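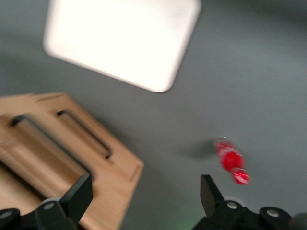
Small drawers keep sliding open when I move the cabinet - any fix?

Posted in Home & Storage

Nazma Selvanayagam

Hi everyone! I do a craft table at the Casavness market every month and I carry my beads and thread in a little two-drawer wooden box cabinet, the kind that sits on a desk. I love it, but every single time I pick it up and tip it even a tiny bit, the drawers come sliding out. Last month the top one went all the way and I had 392 seed beads in the carpet of my car (I know the number because that's what the packet says, and I'm still finding them).

It has bar handles on the front, one per drawer, screwed in from the inside. I've tried a rubber band looped around both handles and it sort of works, except the band snaps when it gets cold and it looks terrible on the table. I've also tried painter's tape, which left a sticky line on the wood that took me a whole evening to get off.

Things I'd rather not do: drill into the front, or buy another cabinet. I paid for this one out of my first decent market and I'm attached to it. 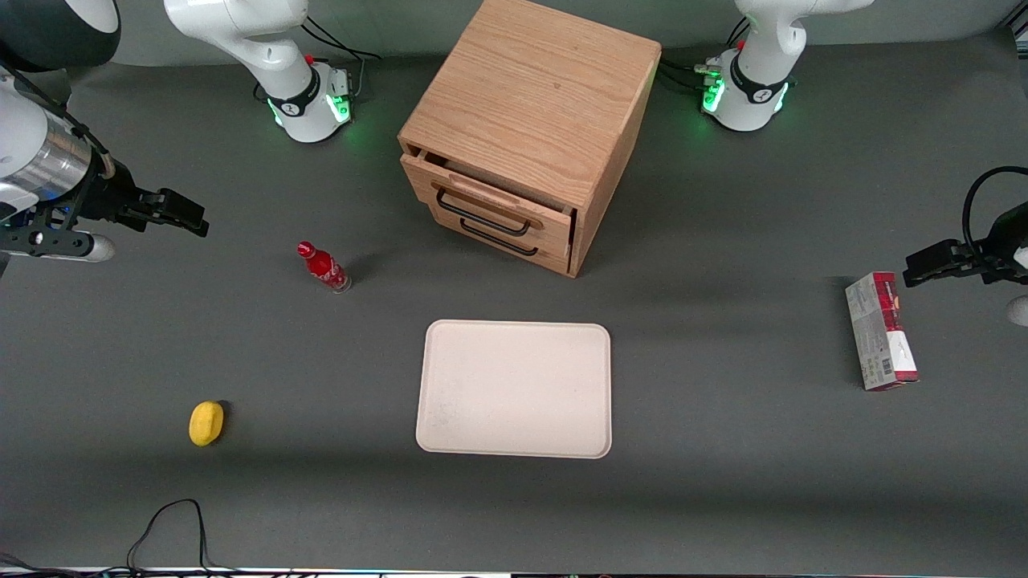

The other thing is that the drawers don't always close flush even when it's standing still. The top one likes to creep forward a bit, and if I shove it hard the bottom one pops out in sympathy. Are those the same problem or two problems? I have basic tools, a glue gun and a lot of patience. Next market is in July so there's time to do it right!

Manon Chisholm

Two problems, I think, but they're both easy ones.

Do the creeping first. Take the top drawer right out and look at the back of it, then look inside the box with a flashlight. Nine times out of ten there's a crumb of something back there, or a drip of dried glue, and the drawer is hitting it and bouncing forward. Mine had a bead in it, so you may well find number 392. The popping out when you shove the other one is usually just air. The box is closed at the back, you push one drawer in fast, and the air has to go someplace. Push slower, or stick two tiny felt dots on the inside of the back panel so the drawer stops a hair sooner and softer.

Now for the carrying. Get the small round magnets, the thin ones, and a steel washer for each. Glue a magnet on the outside of the drawer's back and a washer on the inside of the cabinet's back so they meet when the drawer is shut. No holes in the front, and you can't see a thing when it's closed. Use epoxy and leave the hot glue in the cupboard - hot glue lets go in a warm car, ask me how I know. Put a dab of epoxy on the washer, set it on the magnet, slide the drawer shut and leave it overnight, and it'll line itself up. Keep the dab small or you'll glue your drawer in for good.

One magnet per drawer was enough for my thread. For beads I'd go with two, they're heavier than you'd think. And carry it with the drawers facing up if you can, which I realize sounds obvious, but I went a whole year before I thought of it.

Gumede

just get a luggage strap

Flita

Seconding the strap, but a wide fabric one with hook and loop, run over the front and all the way around the back. I sewed mine out of leftover canvas and it matches my tablecloth so it doesn't look like an afterthought. Takes ten minutes if your machine behaves.

Also rub a plain white candle along the bottom edges of the drawers if they stick. Not too much though! I overdid it once and made them so slippery they'd slide out if you looked at them, and then I had to sand the whole lot back.

Nazma Selvanayagam

Thank you all! Manon, I took the drawer out and there was a blob of old glue on the back panel, exactly like you said. Scraped it off with a butter knife and the top one shuts properly now. Magnets are ordered. I'll probably make the strap too for the long drive.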